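Gudrun Haugland
26 Jan 2021

1/ Short thread on shrinkage in woven cotton, prompted by a batch of napkins that left our supplier square and reached the customer oblong. Applies to tea towels, pillowcases and most cheap sheeting.

2/ Most first-wash shrinkage in cotton is relaxation. The yarn is held under tension on the loom and again in finishing. Water and movement let it go back to the length it would rather be.

3/ Warp and weft don't relax by the same amount. The warp carries more tension in weaving, so it usually gives back more. Hence a square napkin that comes out shorter one way.

4/ Test method, for anyone who wants to repeat it at home. Wash nothing first. Lay the cloth flat without pulling. Mark two points 75 cm apart along the warp and two more along the weft. Use laundry marker or a stitch of coloured thread. Biro migrates.

5/ If you can't tell which way the warp runs, find the selvedge. It is parallel to the warp. No selvedge left (hemmed all round): pull gently in both directions. The one with less give is normally the warp.

6/ Wash at the temperature you intend to use for the life of the cloth. Dry it flat. Press without dragging the iron. Leave overnight in the room before measuring, as cotton takes up moisture from the air and the reading moves.

7/ Change in length divided by original length, times 100. Keep the minus sign. Leif Haugen's old sheets at Midtbø left it off, and two of his lots had grown.

8/ Our lot 662: warp minus 6 per cent, weft minus 2 per cent. On a 50 cm napkin, that is 3 cm off one side and 1 cm off the other. Visible on a laid table.

9/ Tumble drying is a separate question. Repeated tumbling carries on shrinking a cloth after the first wash, by less each time. We take readings after washes one, three and five. Past five the change is smaller than my error with a steel rule. 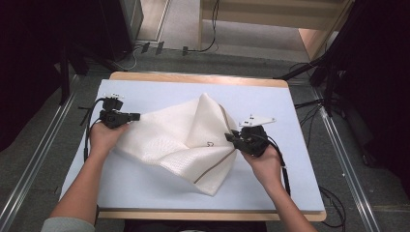

10/ Skew is harder to put a number on. Fold the cloth corner to corner both ways and compare the two diagonals. If they differ, the weft isn't sitting at a right angle to the warp. Pulling on the short diagonal while damp corrects it until the next wash.

11/ Dagim Gebru asked whether a 90 degree wash makes all this worse. On plain undyed cotton, slightly, and mostly in the first cycle. On anything with elastane, don't.

12/ Grażyna Bielecka has the linen figures and will post them separately. Linen creases more but our lots have been steadier in the weft.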